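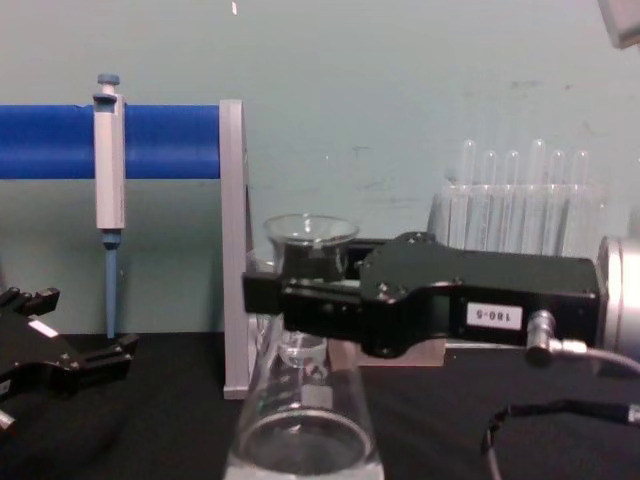 Baxter Foods Supply - Wholesale Accounts Team

Search this site Enter keyword Go

How to place your first wholesale order

You need an approved trade account before you can order chilled lines. If you run a canteen, café or catering business in the Baltby delivery area, apply with your business number and a delivery address.

1. Log in to Gukix, our ordering system, and open the price list. There are 204 lines, sorted by chilled, frozen and dry.

2. Enter quantities by the carton. Most salad and sandwich lines come 6 to a carton - check the pack size before you confirm.
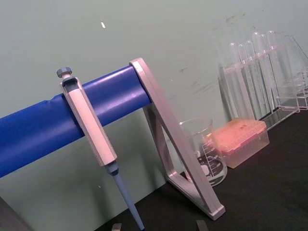
3. Choose a delivery day. Chilled orders close at 3 pm the day before. Frozen orders need three days.

4. Add any access notes, such as a loading dock or a locked gate.

Brorex handles all our refrigerated deliveries. Have someone there to sign, and check the cartons against the docket before the driver leaves.

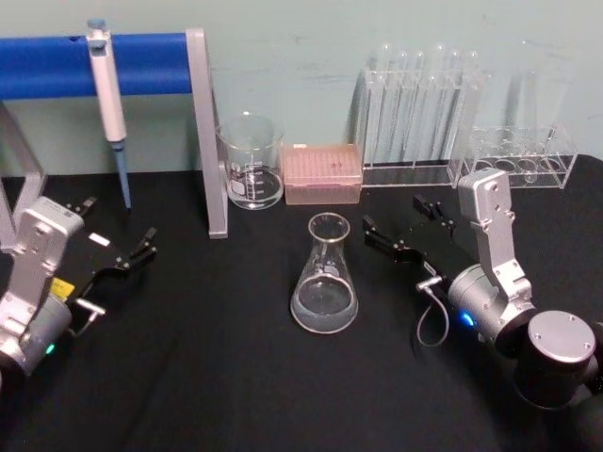

Short or damaged cartons must be reported by noon on the day of delivery. Use the Report button beside the order - credits show on your next statement.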